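Left arm drifts while right arm holds an object – null-space or planner issue?
Posted in: Motion Planning and Control

Zinash Kahsay

Our laboratory operates a dual-arm humanoid upper body with multi-fingered hands for tabletop tasks. The current task is simple in design. The right hand picks up a small item, the left hand steadies a plate, and the right hand wipes or places the item as instructed. Planning is handled by Gondisano, with whole-body inverse kinematics solved in a single problem for both arms. Commands are streamed to the joint controllers from a separate process.

The difficulty arises after the right hand has closed on the object. The planner marks the left arm as idle and issues no new Cartesian goal for it. The left elbow nevertheless moves outward slowly, while the left hand remains close to its last commanded position. Over 30 seconds the elbow travels far enough that the next left-arm plan begins from a poor configuration and is frequently rejected for joint limits. 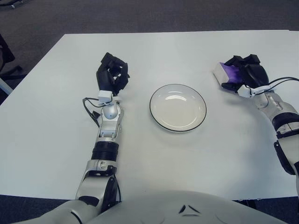
We have confirmed that the joint encoders agree with the commanded values, so the arm is following what it is told. The drift therefore originates in the solver output. The posture task has a weight of 3 and the hand pose tasks have a weight of 3,000. Reducing the hand weights slows the drift but makes right-hand tracking unacceptable during the approach to the plate. Restarting the solver between motions removes the problem, at the cost of a visible pause.

We would be grateful for advice on two points. First, should an idle arm be removed from the whole-body problem entirely? Second, is there an accepted method of keeping the elbow still without weakening the hand tasks?

Savita Lodhi

The behavior you describe is consistent with a posture task whose reference is being updated from the previous solution. When the reference at each cycle is the last solver output, the posture term no longer pulls the elbow toward a fixed configuration. It only penalizes fast movement. Any small, steady bias in the remaining terms, such as a collision-avoidance gradient or a manipulability term, will then move the elbow a little on every cycle. The hand stays in place because its own task is weighted far more heavily.

I recommend the following checks, in this order.

Log the posture reference for the left elbow joint alongside the solved value. If the two curves move together, the reference is being overwritten.

Latch the reference at the moment the arm becomes idle, and hold it until a new goal arrives. In our own code this was a change of a few lines in the task manager.

Disable the self-collision term for one run, with the arms well apart and the emergency stop in hand. If the drift stops, you have found the source of the bias. Please restore the term afterward.

With regard to your first point, I would advise against removing the idle arm from the problem. If the torso joints are active, a left arm held at fixed joint angles will be carried along by every torso motion, and the left hand will no longer remain where the plate task expects it. A better arrangement is to place the hand tasks at the first priority level and the latched posture task at the second. The elbow is then held within the null space of the hand tasks, and the ratio between the weights ceases to matter.

Ottavio Marchetti

Increase the damping. We had the same problem and it went away.

Amanuel Wolde

I would add a caution to the previous reply. Damping reduces the drift per cycle but does not remove its cause, and it will also delay the right arm near the plate.

Please also verify what happens to the collision model when the grasp is confirmed. In many planners the held object is attached to the hand as a new body at that point. If its geometry has been given generous padding, the avoidance term may become active between the object and the other arm even at a comfortable distance. This would explain why the drift begins only after the hand closes – a detail in your report that the posture reference alone does not account for. Visualize the attached body and reduce the padding to a value you can justify from your calibration error.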